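Why Grey Knitwear Stretches, Curls and Folds

Fabric fact sheet, ages 8 to 11
Cuvport Textile Rooms

Most clothes are made from one of two kinds of cloth. The first kind is woven. The second kind is knitted. T-shirts, socks, jumpers, soft hats and many pyjamas are knitted. Shirts with collars, jeans and bed sheets are usually woven. This sheet deals with knitted cloth: how it is built, why it moves as it does, and how to fold it.

Loops

Woven cloth is made from straight threads that cross over and under each other. Knitted cloth is made from loops. Each loop is pulled through the loop below it, and is held in place by the loop above it. One loop is called a stitch.

A line of stitches going across the cloth is called a course. A line of stitches going up the cloth is called a wale. If you look closely at the front of a T-shirt you will see very small V shapes stacked in columns. Each column is a wale.

When you pull a piece of knitting sideways, the loops get wider and shorter. When you let go, they try to return to their first shape. The yarn itself has hardly stretched at all. The loops have changed shape, and this is where most of the stretch comes from. In woven cloth the threads are already nearly straight, so there is much less slack to use up.

Jersey

The plainest sort of knitting is called jersey. It has V shapes on the front and small bumps on the back. Jersey is thin, soft and quick to make. The circular knitting machine in our ground-floor room, a Jatolska, has 317 needles set in a ring. It makes jersey in one long tube, like a very wide sock with no toe. The tube is then cut open and pressed flat.

Jersey has one awkward habit. If you cut it, the edges curl. The side edges roll towards the back and the top and bottom edges roll towards the front. This happens because the loops on the front and the back are pulling unequally. A hem stops the curling, as the cloth is doubled over and sewn down.

Ribs and gathers

Some parts of a garment have to grip. Cuffs grip the wrist, a hat edge grips the head and a waistband grips the waist. There are two common ways of making cloth grip.

The first is ribbing. In ribbing, some wales face forwards and the wales beside them face backwards. The backward wales sink in, and the cloth closes up like a paper fan. It can be pulled out to a much greater width and will close up again when it is let go.

The second is elastic. Elastic is a band with rubber or a rubber-like thread inside it. It is stretched, sewn to the cloth while it is stretched, and then released. The band shortens, and the cloth attached to it has to bunch up into small folds. These folds are called gathers.

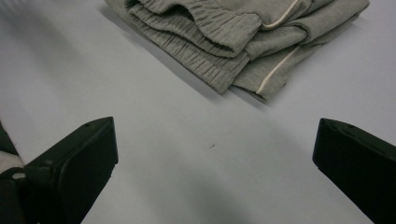 Gathers and ribs can look alike from a distance, as both make a pattern of narrow ridges. To tell them apart, pull the cloth gently and look at the stitches. If columns facing the other way appear between the ridges, it is ribbing. If the ridges flatten out and leave plain jersey, they are gathers.

A third part you may find on knitted clothes is piping. Piping is a thin strip of folded cloth sewn into a seam or along an edge. Sometimes it has a cord inside to make it rounder. It is often a different colour from the rest. Piping marks the line of the seam clearly, and it is useful when folding: if the piping lies straight, the cloth beside it is probably straight too.

Why some greys look speckled

A plain grey yarn is dyed one colour all the way through. A heathered yarn (also called marl or mélange, although spinners use these words in slightly different ways) is made by mixing fibres of more than one shade before they are spun. The fibres do not blend like paint. Each keeps its own shade. From far away your eye adds them together and sees one grey. Close up you see flecks.

The Asante mixing table in the spinning room lets you try this. Put dark fibres and light fibres on the carding brushes and brush them 24 times. Stop and look, then brush again. The flecks become finer with more brushing, but each single fibre is still either dark or light.

Heathered cloth does not show small marks as easily as plain cloth does. It can also look slightly different in shade where it is folded, because the upper side of a fold catches the light and the underside does not.

Opening out a knitted piece before folding

Knitted cloth creases and twists easily, so it should be opened out first. Pick it up with one hand on each side. Hold it just beyond the thick part – the cuff or the band – and move your hands apart until the cloth is flat between them. Do not pull hard. You are removing slack only.

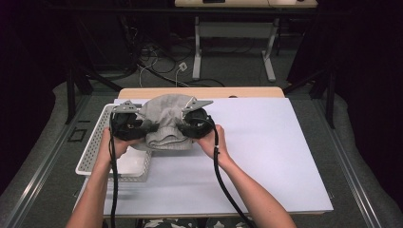 Sena Lamptey

With the cloth held at both sides, soft wrinkles tend to run up and down it. Lower it to the table and smooth these out with a flat hand, moving from the thick part towards the thin part. A ribbed cuff that has been turned up should be left turned up, unless it has bunched into layers. In that case turn it down fully, then turn it up again once.

Folding steps

1. Lay the piece on a clear, flat surface.
2. Smooth it outwards from the middle.
3. Bring one long side over to meet the other.
4. Check that bands and cuffs lie on top of each other.
5. Fold the thin end towards the thick end, stopping a little short.
6. Fold once more if the piece is long.

Step 5 needs a short explanation. A waistband or cuff is thicker than the rest of the piece. If you fold the thin end right over it, the pile becomes high at one end and will lean. Stopping short keeps the pile more level.

Small items such as hats need only 3 of these steps: lay flat, smooth, and fold in half. Folding them further makes a thick lump which springs open.

Where to keep it

Folded knitwear should lie flat on a shelf, in a drawer or in a basket. It should not hang from a hook or hanger for a long time. The weight of the cloth pulls on the loops near the hook. Loops that are pulled for weeks may not return to their first shape, and a bump is left behind. Heavy jumpers suffer from this more than thin jersey does.

A basket with holes in the sides lets air pass through. Clothes must still be fully dry before they go in. Damp cloth in a pile can start to smell, even where there are holes.

Things to try at home

Find one knitted item and one woven item. Pull each one gently sideways, then lengthways, then from corner to corner. Write down which direction stretched the most. The woven one should surprise you on the corner-to-corner pull. This direction is called the bias.

Next, find an old T-shirt that an adult says you may cut. Cut out a square and leave it on the table. Pull on each edge in turn and record which way it curls.

Words used in this sheet

Bias: the slanting direction across woven cloth.
Course: a row of stitches going across.
Gathers: small folds made by bunching cloth.
Jersey: plain knitted cloth.
Piping: a thin strip sewn into a seam or edge.
Ribbing: knitting with forward and backward wales.
Wale: a column of stitches going up.

The spinning room and the Ulus loom are on the first floor. The loom is closed each June for re-threading.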